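Fajardo working group, kitchen tasks
Minutes of the meeting of February 6, 2019
Chair: Amirul Wijaya
Minutes: Ilham Liew, again

1. Previous minutes
Approved without discussion, which suggests how many of us had read them.

2. Where the collection stands
Amirul gave the totals. We hold 942 demonstrations of plate washing, of which 57 are unlabeled. Brivent expects the full set in May. The chair asked if everyone was comfortable with May. There was a silence, and it has been recorded as agreement.

3. What counts as "rinse"
Forty minutes on one verb. The labelers at Brivent have been using "rinse" for anything with a plate and running water in it. Ilham argued that a hand wiping across the plate under the tap is a different action from holding the plate in the stream, and that a learner given one word for both will pick whichever is easier. 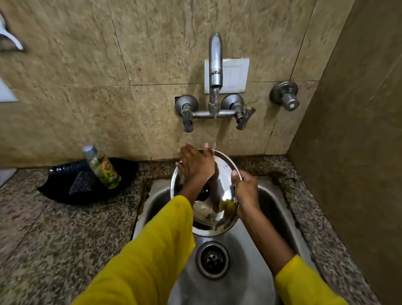

Left hand flat on the plate, right hand on the rim. To be labeled "wipe under water."

Amirul asked whether the specks near the lower part of the plate should be labeled too. Opinions differed on whether they were food. Agreed: the label is "residue, uncertain," and labelers are not to zoom in and form theories.

Agreed also that the label changes when the flat hand leaves the face of the plate, and at no other point. The earlier rule ("when it feels like rinsing") is withdrawn. Its author asked not to be named in the minutes and was thanked for the contribution.

4. Shiny things
The Zandimero model still does badly on polished steel. It scores 97 on ceramic plates in our own test and we have stopped reading the steel figure aloud. Amirul thinks reflections are being taken for objects. A proposal to collect only matte plates was rejected on the grounds that people own the other kind.

Examples where both hands hold the rim and the polished face is in view will be kept, reflections and all. Nullby's filter has been throwing these out as "low quality," so it is to be switched off for sink tasks.

5. Grip labels
We have one label for two-handed holds and need 2. Left and right hands will be marked separately, even when they are doing the same thing at opposite edges of the plate. Brivent will say this doubles the work. It does.

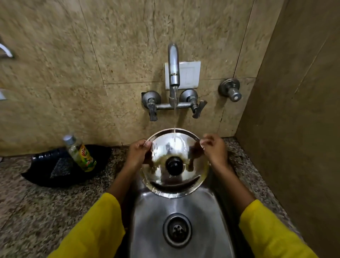 6. Actions
Ilham: rewrite the labeling guide, one page, no footnotes this time.
Amirul: get the 57 labeled under the new rules, and tell Brivent about item 5 by phone.
Ilham: ask Nullby where the filter's off switch is.

7. Any other business
The chair asked whether we could move on to cups. Deferred.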